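Trolau Consignor Help Desk
Ticket status: Closed (reopened twice)
Category: Online bidding / catalog / lot data
Opened: 9/30/19

Original report

Our timed sale of printed books, maps and signed letters closed last night on the Trolau platform, and lot 67 closed with it, which would be unremarkable if lot 67 had been allowed to take bids. For the last 25 minutes every bidder who tried was told "Your bid must be higher than your bid." I have read that sentence many times now and I agree with it in principle.

The lot is an odd volume of county views from the Cadwaladr library, plates complete, binding tired. Opening bid was $100. Two registered bidders phoned the shop to say they couldn't get in. A third sent an email with no text, only a subject line, and the subject line was not polite.

What I had already tried before opening this:
Logged out and in.
Cleared the cache.
Changed browser.
Restarted the computer, then the router, then went home.

Reply from support, first line

Thank you for contacting Trolau. Please try clearing your cache.

My reply

See above. I cleared it again so that we could both say it had been done. The lot still shows as "Closed - reserve pending," a status I can't find in the manual. The manual has Closed, Sold, Passed and Withdrawn. I'd have taken any of them.

Reply from support, second line

We can see the lot on our side. It appears that the reserve was entered as text instead of a number. Can you confirm how the lot was imported?

My reply

Through Flitik, as always. We write up the catalog in Flitik, export the spreadsheet, and upload it to you. The consignor's agreement for this lot says "reserve to be discussed," and whoever typed it into the reserve column (it was me) typed exactly that. Flitik accepted it. Your importer accepted it too, with a green check mark, which I took as encouragement.

So the system had a reserve of "to be discussed" and spent a week quietly comparing it with dollars. Bids went in fine up to a point. The log you sent shows 34 of them. After that it seems to have decided the discussion was over.

Reply from support, second line

Thank you for confirming. We have corrected the reserve field to 0 and reset the lot. Marking as resolved.

Reopened by customer

The lot has indeed been reset. It now has no bids, no photographs, and the description from lot 68, a box of sheet music. The estimate is in a currency we don't use. Please put back the bid history, since two of those bidders would like to know whether they own a book.

Reply from support, second line

Apologies for the inconvenience. Bid history restored from backup. Images must be uploaded again by the customer. The description has been restored also. Please check.

My reply

Bid history checked against the copy I printed on Sunday out of general mistrust, and it matches. Description is ours again, including the typo in "frontispiece," so I know it's the real one.

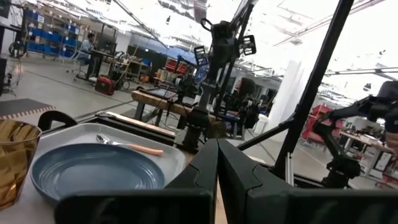 I put the book's photographs back this morning. The first upload stalled at the title page and the second went through with the plates in the wrong order, so I dragged them into place by hand. All showing now on the live page and on my phone.

One thing left. The Surnel payment link for this lot still asks the buyer to pay "NaN." I have advised the buyer to wait.

Reply from support, third line

The Surnel link was generated while the reserve field was invalid. We have voided it and issued a new one. The importer will reject text in the reserve column from the next release. Until then please use numbers.

My reply

New link works and shows the hammer price plus premium. We reran the last 25 minutes as an extension with all the bidders told in writing, and the lot sold to the author of the impolite subject line, who has since sent a second email with words in it.

Happy to close. I've put a note over my desk that says NUMBERS.

Closed by customer
Reopened automatically (satisfaction survey not completed)
Closed by customer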